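Right, we finished the Hivutitz campaign last night and I've got thoughts, so bear with me, this might be a few posts.
💬 5 🔁 3 ♥ 16

For anyone who missed my earlier moaning: Hivutitz is a river-trading setting I've been running with a homebrewed skill system. The players started out as barge hands and ended up owning half of Torotwood. I did not plan for that.
💬 3 ♥ 16

The thing I'd do differently is travel. I wrote a table with 524 river encounters on it. We used maybe a page of it. The players just wanted to get to the next town and argue with the harbourmaster, and fair enough, he was good fun to play.
💬 16 🔁 3

What did work was letting them owe people. Every favour went on an index card in the middle of the table, face up, and any of us could call one in. By the end there was a stack of Moynihan cards (that's the bank, and yes they were always going to be the villains) and everyone kept eyeing it.
💬 5 🔁 5 ♥ 16

The finale went on far too long! Started at seven, still rolling at midnight. The smuggler burned all 3 of her luck points on one bluff, got it, and then fell in the canal on a plain old balance check. I had to go and stand in the kitchen for a minute.
💬 3 ♥ 16

Someone asked if I'll put the debt rules up. Yes, once I've tidied them. At the moment they're sixteen pages of notes and half of it says "ask the group" - not much use if you aren't in the group.
💬 5

Next up is Corwood, which is much smaller. One village, one winter, five sessions and then we stop. I'm saying five. Hold me to it. I want people to make characters who already know each other, so session one is all questions and no dice.
💬 3 🔁 3

Starting in August if we can agree on an evening. Shout if you've run anything short and wintry, I'm after ideas for what the village is scared of - no wolves please, we've done wolves.
💬 16 ♥ 5

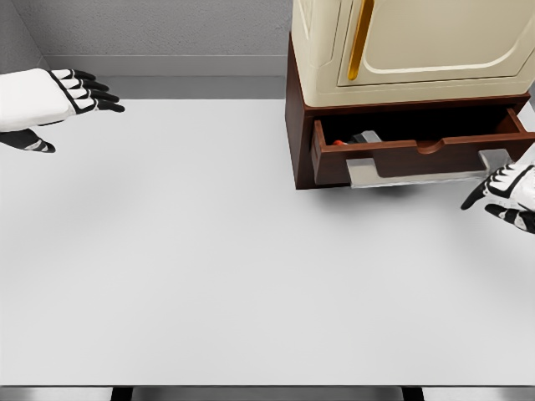
Hand over the table, render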